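How do you teach a robot to sweep a floor? I get asked this at every school visit, usually by somebody who would like a robot to do it for them. Fair enough!

You might think you just tell it. But a robot arm doesn't know what "sweep" means. It only knows numbers, like how far each joint is bent. So lots of the time, we show it instead. There are 2 ways I like best.

The first way is by hand. You take hold of the arm (it has to be in a floppy mode, so it lets you push it) and you move it through the job, a bit like a grown-up holding your hand while you learn to write the letter S. The robot remembers every bend.

The second way is by remote control. You move a set of controls, and the arms copy you. Your left hand goes up, the left arm goes up. It sounds like a video game, and for the first ten minutes it feels like one – then you try to pick up something small and it feels like wearing oven mitts.

The arms do the holding with grippers. Those are the robot's hands, mostly just two fingers that squeeze.
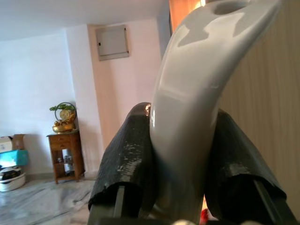
Squeezing something from both sides is harder to learn than it looks.
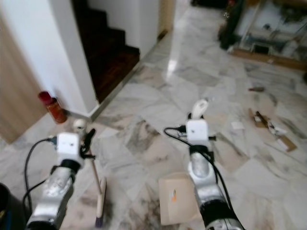
Märta Haugen wrote in to ask whether one try is enough, because her class had bet on it. They'd settled on 7 tries, and one table was holding out for a hundred.

Well, Märta, I'm on the side of the hundred table. One try teaches a robot to do exactly that one try. If the trash is a little to the left next time, it might sweep a perfectly clean bit of floor and look very pleased with itself. So we do it again with the trash moved, and again with the brush held a bit differently. My longest afternoon was 32 tries of the same job, and my arms were the ones that got tired.

Then a computer program looks through all those tries and hunts for what they have in common. Brush goes down near the mess. Brush moves along. Brush comes up. The next time, the robot can have a go by itself, and we watch with a finger near the stop button.

Want to try it at home? Put on a blindfold and let a friend move your hand to stack two cups. Do it a few times. Then let go and stack them on your own. Now ask your friend to move one of the cups before you start, and see what happens!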